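Frequently asked questions about our translated fiction reading circle

Who can join?
Any adult who likes to read novels. You do not need to speak a second language, because all our books are read in English translation.

How often do you meet?
We meet once a month at 7 p.m. in the back room of Didden, the tea shop next to the post office. In May we read outside if the weather is good.

How are the books chosen?
Each member can suggest 2 titles per season. Shuzhen Guo puts them on one list and everybody votes by email. Very long novels are divided over two meetings.

Do I have to finish the book?
It is better, but it is not a rule. Please understand that we talk about the ending freely, so you may hear things you did not want to know yet.
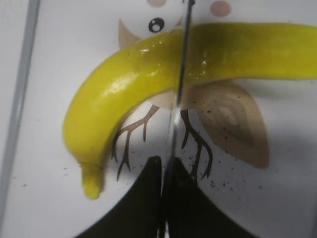

A yellow banana and a cartoon owl.

How many people are in the circle?
We have 16 places. When they are full, Brenda Cáceres keeps a waiting list – write to her and she will answer within 3 days.

Does it cost something?
The meetings are free. You buy or borrow your own book, and you pay for your own tea. Suqin Lu often has a spare copy to lend, so ask her first.

May I bring a friend?
Yes, one time, as a guest. After this the friend should ask for a place.

Can I lead a discussion?
We would be glad. Tell Yufang Song which book you prefer and prepare a few questions. She can send you the questions from earlier meetings, if you want to see how other members did it.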